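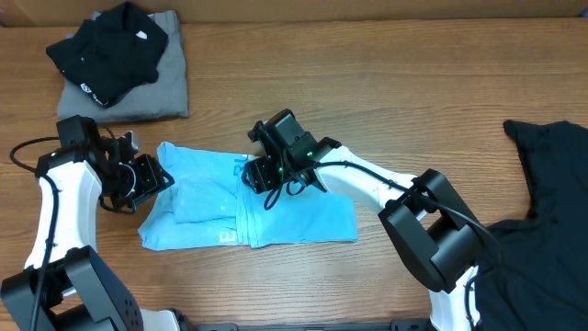
Wer ein T-Shirt zusammenlege, der lege es nicht ab, sondern zeige, dass er fertig sei, hielt Ignacio Carretero dem ersten Entwurf dieses Kapitels entgegen; das Falten sei eine Mitteilung an die übrigen Bewohner und mit Platzersparnis nur schlecht erklärt. Wir halten den Einwand für anregend, in unserem Material aber für kaum belegbar.

Abb. 1: Oberteile in unterschiedlichen Zuständen auf einer Holztischplatte: grau und rechteckig gefaltet (oben links, darauf ein lose gelegtes schwarzes Shirt), hellblau und teilweise gefaltet (Mitte), schwarz und flach ausgebreitet (rechts).

4.2 Was als »gefaltet« gilt

Die Ratgeberliteratur behandelt das Falten als Vorgang mit eindeutigem Ende. Das bei Gedemberg abgedruckte Schema kennt zwei Zustände, gefaltet und ungefaltet, und ordnet jedem Kleidungsstück einen davon zu. Für Abb. 1 reicht das nicht aus. Das graue Shirt würde man ohne Zögern als gefaltet werten, obwohl seine Kanten leicht verzogen sind. Bei dem schwarzen Shirt, das darauf liegt und über die Ecke hinausragt, fällt die Entscheidung schon schwerer. Das hellblaue ist rechts recht glatt und hat unten eine gerade Kante, während der linke Teil zerknittert und in Lagen umgeschlagen ist. Nach Gedemberg müsste man es als ungefaltet zählen und verlöre damit gerade den Befund, der uns interessiert.

In der Haushaltsbefragung, an der 69 Haushalte teilnahmen, wurden 1425 Oberteile bewertet. Zwei Personen beurteilten jedes Stück unabhängig voneinander, und zwar nach der vierstufigen Skala von Warraich. Deren Autor verspricht eine Übereinstimmung von 90 Prozent. Wir haben diesen Wert in keinem Durchgang erreicht, auch nicht nach einer zweiten Schulung im Dezember. Strittig waren vor allem die beiden mittleren Stufen – also eben jene, mit denen die Skala über die einfache Zweiteilung hinausgehen will.

Ebenso zurückhaltend beurteilen wir die These von Arnell, ein Stapel werde stets von unten nach oben nachlässiger. Die beiden übereinanderliegenden Shirts in Abb. 1 scheinen ihr recht zu geben, doch ein Stapel aus zwei Teilen ist kein Beleg. Wer wann was daraufgelegt hat, lässt sich einer Aufnahme ohnehin nicht entnehmen. In einer Nachprüfung an 20 Stapeln aus der Befragung fand sich kein durchgängiger Verlauf, wohl aber ein Einfluss des Stoffs: Dicke Baumwolle hielt die Kante, dünnes Gewebe rutschte. Ob Arnell das Material überhaupt erfasst hat, geht aus dem Bericht nicht hervor.

Für die weitere Auswertung verwenden wir daher eine vereinfachte Fassung der Skala, in der die mittleren Stufen zusammengelegt sind. Die Einzelurteile bleiben im Datensatz Jollell erhalten und können getrennt ausgewertet werden.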